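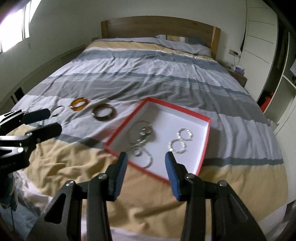 莫德贝格（Modberg）六月消息：罗瓦德（Rovard）公司家用操作研究组今日公布了新的训练方法Harness，并同时公开方法说明与首批评测结果。这套方法想解决的，是家用机器人研究里一件说起来很小、做起来却让人头疼的事：怎样让机器学会拿那些细的、滑的、容易缠在一起的东西。在实验室的台面上，抓一个方块或者一只杯子，如今已经算不上新闻了；可是家里的东西往往不在台面上，而是在床上、沙发上、叠了一半的衣服旁边。一床起了皱的条纹被子，几只粗细不一的手镯，红边白底的盒子里一团绕在一起的银色链子，再加上一枚小小的戒指，这样的一处角落，对人来说不过是顺手收拾一下的事，对机械手来说却几乎样样都难。

Harness的做法，是让人先拿起夹爪，亲手把事情做一遍。采集者双手各持一只夹爪，夹爪旁装有相机，在真实的住家里完成日常的收纳动作，系统同时记录画面、手部的运动轨迹和两指开合的幅度。这一类手持采集的思路，业内已有不少同行在走，我们从他们的工作里受益很多，在此也要诚恳地道一声谢。罗瓦德这次补上的，主要是采集之后的那一段：怎样从一次又一次并不完美的示范里，把真正有用的“接触瞬间”挑出来，交给模型反复去学。

所谓接触瞬间，指的是夹爪刚刚碰到物体、但还没有夹紧的那一小段时间。过去的训练通常把整段示范一视同仁，从伸手到放下，每一帧的分量都一样。可是细小的首饰有它自己的脾气，成败常常就在指垫贴上去的那一刻：链子是被夹住一环，还是被推成更乱的一团；镯子是稳稳立起来，还是顺着被面滑开去。Harness会自动找出这些片段，提高它们在训练中的比重，并且把左右两只夹爪的动作放在一起考虑。一只手压住，另一只手去提，这种配合我们每个人每天都在用，只是很少会停下来想一想它是怎么回事。

方法里还有一个不大起眼的部分，研究组自己倒是格外看重，那就是对柔软支撑面的处理。硬桌面不会让步，夹爪往下多压一点，物体大体还在原处；被子就不同了，一压就陷下去，旁边的东西也跟着歪过来，刚刚算好的位置转眼就不作数。Harness在预测下一步动作的时候，会同时预测支撑面大概怎样变形，并在夹爪下降的过程中不断修正。早先的版本没有这一步，模型常常隔着一层布去夹镯子，连被面一道提了起来，组里的同事看回放时又好笑又着急。

首批训练数据共有1,918段双手示范，全部在住家环境中录制，涉及手镯、项链、戒指、发夹以及各式小盒与托盘。评测在两套训练中从未出现过的住宅里进行，机器人的双臂装上与手持设备结构相同的夹爪，累计完成超过1,000次抓取与放置尝试。与各帧权重相同的基准模型相比，采用Harness训练的模型在柔软表面上的表现有明显改善，其中进步最大的一项，是把平躺的细圈手镯从织物上拿起来；宽面的手镯本来就比较好抓，差距相对小一些。详细的分项结果与失败记录，都已收入随本稿一同发布的技术报告，欢迎大家细看，也欢迎挑毛病。

“我小时候常常帮外婆理首饰盒，一条链子能理上一个下午，外婆也不催，就坐在旁边剥豆子，”项目负责人Ye-rin Shin说，“后来做了这一行，才晓得那一个下午里手指头学到了多少东西。我们现在做的，也就是想办法把这一点点手上的功夫记下来，传给机器。路还长得很，缠紧了的链子我们现在仍然解不开，这一点我希望大家读报告的时候也能看到。”

正如Shin所说，这项工作还有不少没有做完的地方。目前的模型可以把一团链子整个移进盒中，却还不能可靠地把其中一条单独分出来；半透明的物件在强烈的窗光下，轮廓有时会判断错；两只镯子叠在一起时，模型偶尔会犹豫很久，最后一起夹走。研究组在报告中专门留出一章讨论这些情形，并附上了3类典型失败的完整轨迹，供有兴趣的同行对照分析。我们始终觉得，失败的记录和成功的一样值得拿出来，别人少走一段弯路，大家就都往前走得快一点。

示范数据的采集得到了许多家庭的支持。他们愿意打开自家的卧室和抽屉，让采集者在床边、柜前一遍遍地拿起、放下，这份信任我们十分珍惜。所有录制都事先取得住户的书面同意，画面中的人脸、信件和证件在入库之前一律做遮盖处理，住户也可以随时要求撤回自家的片段。采集者当中有学生，有退休的裁缝，也有做过多年珠宝修理的老师傅，各人的手势很不一样。研究组起初担心差异太大会让模型无所适从，后来比较了几轮，发现保留这些差异反倒让模型在陌生的房间里更稳当些，于是就都留了下来。

硬件方面，本次使用的手持夹爪采用黑色金属连杆与可更换的指垫，研究组先后试过多种指垫纹理，最后为细小物件选用了表面带纹路的一种。指垫的更换不需要拆卸连杆，采集者在现场便可以完成。装配图与标定步骤也会随报告一起提供，合作实验室可以按图自行制作。

接下来，罗瓦德将与合作伙伴Han实验室一道，把Harness用到更多柔软而杂乱的环境里，先从衣物口袋和针线盒做起，再慢慢尝试厨房里的小件。Han实验室长期研究触觉传感，双方计划在指垫内加入压力测量，看看“摸得到”能不能在“看不清”的时候帮上忙。联合研究的阶段性进展，将在罗瓦德的研究页面上陆续更新。

技术报告、评测流程及一部分经住户同意公开的示范数据，现已面向高校和非营利研究机构开放申请。申请者请在罗瓦德研究页面填写用途说明，研究组会逐一阅读并回复。媒体朋友如需采访Ye-rin Shin或索取更多资料，请与罗瓦德公司传播部联系，我们很乐意安排，也欢迎到莫德贝格的实验室来坐一坐，亲手试试那对夹爪。

关于罗瓦德

罗瓦德是一家从事家用机器人操作研究的公司，总部和实验室设在莫德贝格，主要研究方向包括双手操作、示范学习以及柔软物体的抓取与整理。公司与多所高校实验室保持合作，并定期公开研究方法和评测材料。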